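Jodholm Cannery Voices
Progress report to the Flesmont Fund, second period, through August
Prepared by Xiaoyan Luo

Sorry this is short on polish, I'm writing it between two recording sessions and the portal closes at 5 pm.

Where we are

Interviews: 80 recorded, which was the target for the whole grant. We hit it early. Not stopping there - there is still a waiting list, mostly people from the label room and the night shift, who we had hardly anyone from in the first period. Longest one so far ran over three hours, split over two visits.

Transcripts: behind. 352 pages checked and signed off by the person interviewed. A lot more in rough draft. The holdup is the checking, not the typing. People want to read their own words slowly, some want a daughter or son to read it aloud to them, and then they remember something else and we add a note. I'd planned a week per transcript for this. Three is closer to the truth.

Photos and papers: 868 items scanned from family albums, pay books, union cards and one full set of floor plans for the Guerra building, before the 1970s extension. Originals all went back to the owners. Scans are named and backed up, captions are maybe half done. Some captions will stay blank unless somebody recognizes the faces.

What changed from the plan

1. Map. We'd promised a printed map of the old cannery row. Moved to next period. The floor plans showed that we had the loading dock on the wrong side of the street and I would rather redo it than print it.

2. Second language. Eleven interviews were done in Cantonese, more than expected. Qianru Shi has been doing both the interviews and the English versions, on hours we budgeted for one of those. Request below.

3. Sound archive. Istis was the software we named in the application. We dropped it after the trial, the export kept losing the speaker names. Back to plain files and a spreadsheet for now. The unused license money is still sitting in that line.

School sessions

Four held, two more booked for fall. Middle school worked better than high school. The kids asked about pay and about injuries, straight out, and got straight answers. One class wrote up their own questions for the forklift drivers and we used them in later interviews. Teacher feedback forms are in the attached folder, one is missing, I'm chasing it.

Money

Spent to date is in line with the budget except travel (under) and transcription (over). Travel is under as most people preferred to come to us. Two requests:
- move the unused Istis license money to translation hours
- extend the transcript deadline by two months, no extra cost

I need a yes or no on the first one before Qianru's current hours run out at teh end of next month. The second can wait.

Next period

Finish checking. Captions. Redo the map. Short listening booklet with ten extracts, draft to you before it goes to the printer. Also need to sort out consent for the three people who have died since we recorded them - families have been kind about it but the paperwork is slow.
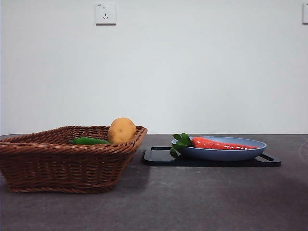
Listening evenings were the small line in the budget and have brought in more new names than any flyer. We play 20 minutes of tape, then supper, then whoever wants to talk talks. Food costs are low and should stay that way, everything is set out simply, wicker basket next to a tray and a blue plate, people help themselves. Next one is on the packing line strike and will need the bigger room. Your staff are welcome, just tell me how many are comming. Receipts for the first five evenings are scanned in the folder with the rest.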